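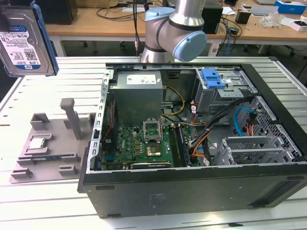
An open desktop tower on a work table, with a robot arm behind it.

Let sellers take their reviews with them

Last March the marketplace Turkix raised its commission on small sellers and gave them 30 days to accept the new terms or close their shops. Most of them accepted. I know several who would have left if leaving had been a real choice, and I was one of them.

I sell replacement parts for lamps: sockets, cords, harps, switches, the glass chimneys that people break when they move house. I have done it from a unit in Hirgate for long enough to have sold through four different websites, two of which no longer exist. When the Turkix letter came I had 911 reviews there. They were mostly good, a few were bad, and two or three were about a delivery driver. Together they were the reason a stranger in another state would send me money for a lamp socket instead of sending it to the next shop down the page.

Under the Turkix terms those reviews belong to the shop page, and the shop page belongs to Turkix. Close the shop and they are gone. You may not copy them to your own site. You may not link to them, since there is nothing left to link to. A seller who moves to Woltik, which charges less and pays out faster, starts there with an empty page and the little gray label that says "new seller."

I think the law should change this. A seller who leaves a marketplace should be able to take the ratings and the text of the reviews along, in a form another marketplace can read and check.

The usual answer from the big platforms is that sellers are free to go. In a narrow sense they are. The contract has no lock-in period and no exit fee. But anyone who has opened a shop with zero reviews knows what the fee is. My first months on Turkix I sold at cost just to get the first few ratings. A friend's shop in Heffernan, which deals in used camera straps and bags, tried Woltik for a season and kept the same stock at the same prices on both sites. Almost nothing sold on the new one. The buyers were there. They were buying from the shops with stars.

So the platform can raise its fee by quite a lot before a sensible seller walks away. It knows this. Every year a shop stays, it has more to lose by leaving, and the fee can go up a little more. The shops that have been most loyal are the easiest to charge. In any other business we would expect the long-standing customer to get the better deal.

Regulators have spent years on how search results are ordered and whether a platform puts its own goods at the top. That work matters and I have no wish to see it stopped. But ranking cases take a very long time, and they end with rules that are hard to watch over from outside. Whoever writes the ranking can usually find a way around the order. A rule about moving reviews is simpler. Either the file arrives when the seller asks for it or it doesn't, and a small shop with no lawyer can tell which.

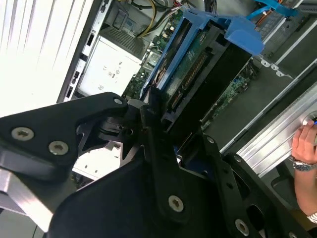 Hard drive in a blue cage inside a desktop tower.

There are fair objections. One is fraud. If reviews can be carried from site to site, people will try to carry fake ones. They will, but they already buy fake ones on every site I have used, and the platforms do a middling job of catching them. An exported file can be signed by the marketplace that collected the reviews, so the next one can see it hasn't been changed. The receiving site could also show moved reviews in a separate block with the name of the old marketplace on it. I would be happy with that. Buyers are able to read a label.

Another objection is that reviews are written by customers, who never agreed to have their words moved. I take this one more seriously. Names should be removed, along with anything that points to a private person. A customer who wants a review taken down should be able to ask wherever it ends up. I doubt many would. Somebody who wrote "the cord was the right length and came quickly" was talking about my cord, and would probably be surprised to hear that the sentence disappears if I change websites.

The third objection is that the platform built the review system and deserves something for it. It did build it, and it charges for it. That is what the commission is for. I have paid the commission on every sale that led to every one of those reviews, and I answered the complaints myself.

What would a decent rule look like? I would keep it short. Any marketplace above a certain size has to hand over the file on request, free, within a few working days. It has to keep the closed shop's reviews on record for a year in case the new site needs to check them. And when it changes its fees, sellers get 60 days to decide instead of half that, with the file offered in the same message as the new rates. The smaller marketplaces should be left out at first. They tend to want this anyway, as they are the ones people would be moving to.

I don't expect a flood of shops to leave Turkix if this passes. It has the most buyers and its search works better than Woltik's. I might well stay. But I would like the next letter about fees to be written by someone who had to wonder whether I would. More than half of what I earn comes through that one page, and at present the only thing I can do about its price is pay it.

Our state representatives have had a draft on platform contracts sitting in front of them since the winter. It covers payment delays and account closures, both of which needed covering. It says nothing about reviews. One added paragraph would do, and there is still time before the hearings to put it in.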